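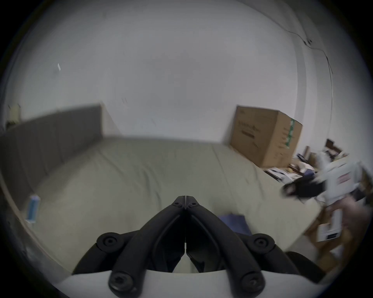 *La cama con la sábana clara y el paño azul doblado. Pared blanca, cabecero gris.*

Desde hace 4 años vivo en español y todavía me sorprende la expresión «hacer la cama». En mi lengua la cama se ordena o se cubre, pero no se hace. Me gusta la idea de que una cama tenga que hacerse cada mañana, como el pan. Sin embargo, quiero defender aquí una opinión contraria a esta costumbre: una cama no necesita estar hecha para estar bien.

Cuando alquilé mi habitación en Mandivholm, el contrato traía una hoja con normas. Una de ellas decía que la cama debía presentarse «sin arrugas» en las visitas de la agencia. Leí la frase dos veces con el diccionario, porque pensé que arrugas tenían solamente las caras y las camisas. Desde entonces miro las sábanas con más atención que antes, y he llegado a la conclusión de que las arrugas no molestan a quien duerme. Molestan a quien visita.

La sábana de la fotografía tiene pliegues suaves por toda la superficie. Su color es difícil de nombrar, entre el gris verdoso y el beige, y a mí este color me parece una buena elección para un dormitorio, precisamente porque no exige nada. Una sábana muy blanca pide ser planchada. Ésta se deja usar.

En el catálogo de Coswood, que recibo por correo sin haberlo pedido, las camas llevan siete cojines y una manta puesta en diagonal. Me pregunto dónde se ponen los cojines por la noche. En mi caso, la respuesta sería el suelo, y por la mañana habría que levantarlos otra vez. Es un trabajo que uno compra – y lo compra caro, porque el juego completo cuesta 288 euros.

Con el cabecero soy menos severo. Durante mucho tiempo lo consideré un lujo, hasta que pasé un invierno leyendo apoyado directamente contra la pared. La espalda se enfría y la pintura se ensucia. Un cabecero tapizado y oscuro, con sus costuras verticales, resuelve las dos cosas y no pide ningún cuidado diario. Si alguien tiene dinero para un solo mueble después del colchón, yo le aconsejaría éste.

También defiendo las cosas pequeñas que se quedan encima de la cama. Un paño doblado o una cajita son para mí señales de que la habitación se usa. Mi vecina del piso de abajo opina que la cama debe estar libre de objetos hasta la noche. Yo dejo en ella las gafas, el periódico y a veces la ropa de mañana, y duermo igual.

Reconozco que existe un límite. Las migas, por ejemplo, no las defiendo, y cambiar la sábana me parece una obligación seria. Pero estirarla cada día hasta que parezca de hotel es otra cosa. Yo por la mañana abro la ventana, sacudo un poco la manta y me voy a trabajar.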